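Threads > Health > Heart

Eoin Gallagher
Wed 28 July

1/ My doctor has put me on a 12-week cardiac rehab course, so you are all going to hear about blood pressure now. Mute me if you like. My sister already has.

2/ Background for anyone new: in the spring I had a stent put in. I was 60 and thought the pain was a burrito. The burrito has been cleared of all charges.

3/ Before they let you out of the hospital they hand you a folder. Mine had 9 leaflets in it, four of them about salt. I read the salt ones with a bag of pretzels next to me, which I see now was a mistake of tone.

4/ The course runs twice a week at the Sarnport leisure center. You sign in, somebody takes your blood pressure, you warm up for 15 minutes, then you go from station to station: bike, step, wall push-ups, a slow walk between cones.

5/ The warm-up is the part they care about most. I used to think warming up was for people who owned headbands. Our nurse, Maeve Mulcahy, says going hard from cold makes the heart work before its own blood supply has caught up. So we march in place to Motown.

6/ You're meant to exercise at a level where you can talk but would prefer not to. I have never in my life preferred not to, so they had to find me another method – a scale from 6 to 20, where you point at how hard it feels. Why it starts at 6 I could not tell you. I aim for 12 or 13.

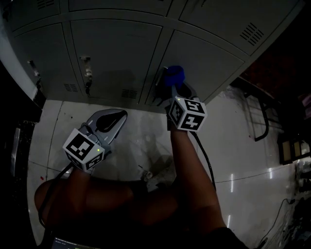 7/ THINGS I GOT WRONG, A PARTIAL LIST

a) Blood pressure at home. I was taking it right after coffee, legs crossed, arguing with the radio. You sit quietly for five minutes first, feet flat, arm resting on a table. My top number dropped without my doing a thing for my health.

b) Cholesterol. My total was 262 and I'd been telling people that like a bowling score. They want it under 200, and they care more about the LDL part anyway.

c) Pills. I skipped the statin on weekends, as a treat. Don't do this. Segundo Agudelo on the next bike did the same with his blood thinner and got a talking-to I could hear over the Supremes.

8/ Food. I was braced for lettuce. What I got was beans, oily fish, oats, olive oil, nuts with no salt on them. I make a white bean stew now that I would serve to guests, if the guests were also on the course.

9/ The bit I didn't expect was being scared of stairs. For weeks I'd stop halfway up and take my own pulse like a man in a spy film. Half the group did it too. We had a whole session on nerves and low mood, and it was the only one where no one looked at the clock.

10/ If you get offered rehab, go. Plenty of people are offered a place and never turn up, and I nearly didn't. And if you get chest pain that won't quit, call for an ambulance and leave the burrito out of it.

11/ Week five tomorrow. They're adding a rowing machine. Pray for the rowing machine.

Comments

Jarlath Noonan: Did mine two years ago. The marching never leaves you. I do it at bus stops.

Kevin Mac an tSaoi: Can you post the bean stew

Eoin Gallagher: Kevin, it's beans, garlic, a can of tomatoes and regret over the sausage.

Segundo Agudelo: It was ONE weekend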